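Hivanen Court Residents' Association
Minutes of the October meeting
Held in the ground floor common room, 7.00 pm

Present: the chair, the secretary, flats 2, 4, 5, 9, 11, 14, 16, 17 and 22, and a representative of Lahlou, the managing agent. Apologies were received from flats 7 and 20.

1. Minutes of the last meeting

Agreed, with one correction. Under item 6, "side gate" should read "rear gate". The side gate has no lock and the association has not asked for one.

2. Matters arising

The broken slab by the bin store has been replaced. The new one sits slightly proud of the others and flat 9 has caught a pushchair wheel on it twice. Lahlou will ask the contractor to come back and bed it down properly.

The letter to the council about the street lamp on Wutar Lane was sent and acknowledged. No date has been given for the repair. The secretary will write again if the lamp is still out by the next meeting.

The stairwell windows on the north side were cleaned inside but not out. The cleaning firm says the outside was never in the quote. Lahlou to check the quote and report back.

3. Heating and hot water

Most of the meeting was taken up with this item. The boiler serving the even-numbered flats went off 3 times last month, once overnight. Lahlou reported that the engineer had replaced a pressure sensor and did not expect further trouble, but could not rule out the pump, which is the original one.

Flat 14 asked why residents were not told at the time. Lahlou said a text message was sent to every number on file. Flats 4, 16 and 22 did not receive one. The contact list is out of date and a form will go round with these minutes. Residents who would prefer a note through the door can tick the box at the bottom of the form.

Two quotes have been obtained for a new pump. The cheaper is from Drelta and includes fitting, but the work would mean a full day without hot water. The other firm can do it in a morning. The meeting preferred Drelta, on condition that the work is done before the weather turns and that residents have a week's notice.

Flat 5 asked whether the odd-numbered flats would pay towards it. Under the lease all boiler costs are shared equally across the building - this was also the case when the odd side had its new controls. Flat 5 asked for it to be recorded that they think this is unfair. So recorded.

4. Furniture in shared rooms

The association agreed earlier in the year to replace the old folding tables, and flat 11 had asked for something that would not show marks. Opinions on the dark finish were mixed. Flat 2 thinks it makes a room gloomy, flat 17 likes it. It was pointed out that a lighter top would need wiping down far more often.

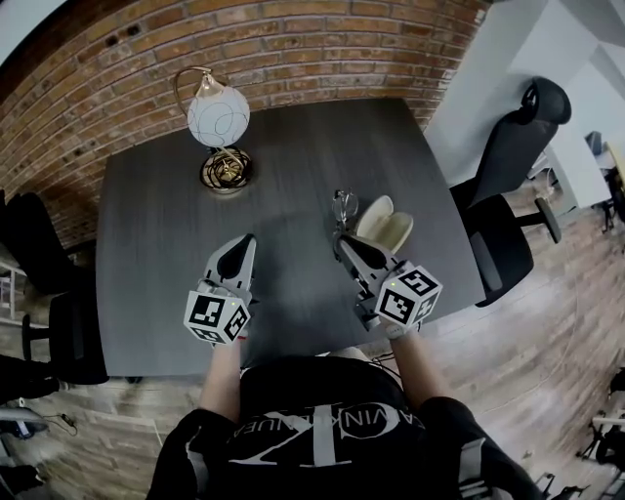 Dark grey table with a wood-grain finish, glasses case on top.

Agreed to stay with the dark grey. Felt pads are to be fitted to all table and chair legs to protect the floor, and the secretary will buy two packs. Users are reminded to lift the furniture when moving it and to put it back afterwards. Hot pans must not go straight onto the tables. There are mats in the second drawer of the kitchenette.

The chairs were left over to the next meeting. Flat 9 has a catalogue and will pass it round.

5. Bookings of the common room

The charge for private use stays at £19 for an evening. Residents' own groups continue to use the room free during the day. The booking sheet has gone missing from the noticeboard again, so a copy will be kept with the secretary and the one on the board will be treated as a guide only.

Flat 16 asked if the room could be booked past 10.00 pm for a birthday. After some discussion this was refused, as the flats directly above have young children. Flat 16 may start earlier instead and have the room from 4.00 pm at no extra cost.

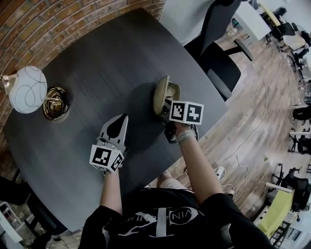 On cleaning after use, it was felt that the present rule is too vague. The wording will be changed to say that floors must be swept, bins emptied and the windows closed before the key goes back. The £30 deposit will be kept if this is not done. Flat 22 voted against, on the grounds that the broom cupboard is often locked. Lahlou to supply a second key for it.

6. Garden

The hedge along the car park has been cut. The clippings were left behind the bike shed and need to go. Flats 4 and 11 will do this with the shared barrow.

The water butt has split and will not be replaced until spring. The outside tap will be turned off in November as usual.

7. Accounts

The balance of the social fund is £183. The only payment since the last meeting was for tea, milk and paper cups. The felt pads under item 4 will come out of this fund.

8. Any other business

Parcels are still being left on the radiator in the entrance hall. Notice to be put up.

Flat 17 has a child's car seat to give away - please knock.

The meeting closed at 8.50 pm. The next meeting will be in January, at the same time and in the same room.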